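Liswood Children's Clothing Exchange
Minutes of the monthly meeting, Wednesday evening, September 12, 2007
Nernport Hall, upstairs room

Meeting opened at 7:05. Minutes of the last meeting were read and accepted with one correction: the spring sale was in May.

1. Folding and sorting of baby and toddler tops 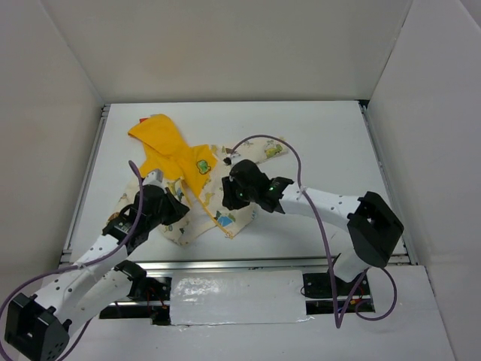
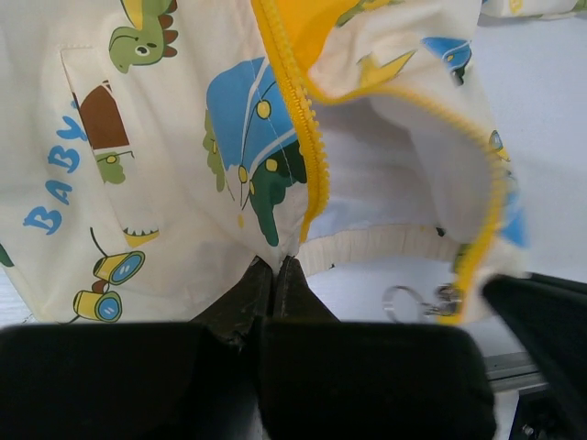
Item 1: hooded garment with cartoon print, on the white table (first) and close up at the yellow zipper (second).

The meeting went over how hooded tops should be folded for the shelves. At present everyone does it a different way and the stacks fall over. Agreed:
- Lay the garment out and bring the two front panels together before doing anything else.
- Close the zipper if it has one.
- Sleeves go in across the body. The hood is flattened and folded down last.
- Printed pieces like the one with the dinosaurs and "BABY" lettering go face up so families can see the pattern.

It was asked whether hooded tops belong with jackets or with sweaters. After some discussion, jackets. The shelf labels will be changed.

Pieces with appliqué should be checked for lifting edges. Anything that needs a stitch goes in the mending bin, which was last emptied in May.

2. Stock

The count at the end of summer was 3,061 pieces, of which 357 are baby size. Baby sizes are short for winter, mostly sleepers and warm hats. A notice will go up at the Kamel Street library.

3. Shelving

Two quotes were received for new shelves. The one from Dandico was lower but does not include delivery. Put off until the delivery charge is known.

4. Fall exchange

Same hours as last year. Setup begins two hours before doors open. Shoes will be by the side entrance this time, as the back hallway was too crowded. Bags are running low and members are asked to bring in clean paper ones.

5. Other business

The upstairs light switch still sticks. The hall office has been told again.

Meeting closed at 8:20.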